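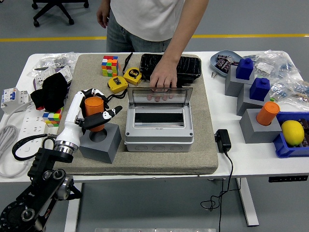 Figure 12. Left hand holding the orange cup over its gray holder, with the enclosure box alongside on the felt mat.

Setting Up the Cup Station

Once the Titine arm can do this cleanly, you're ready for the fun part, so take your time here!

1. Lay the felt mat across the middle of the table and smooth it flat.
2. Put the gray holder on the mat with the round hole facing up.
3. In the Brenis panel, open Hand > Grip and set the grip force to 20. Save.
4. Jog the arm until the fingers are open on either side of the cup, then press Close.
5. Raise the cup and bring it over the hole. Set the hover height to 12 mm and save the point as CUP_HOME.
6. Lower at slow speed and press Open. Run the move again from the start and watch how nicely it repeats.

Note: If the cup catches on the rim, re-teach CUP_HOME before you touch the grip force. A tiny nudge sideways usually does it.

Note: Other parts can stay on the table during teaching. Keep loose cords and lanyards out of the arm's path.

CAUTION: Keep hands away from the holder while the arm is moving. Press Pause before you reach onto the mat.

Check the finger joints every 500 cycles and replace the fingertip pads at 700.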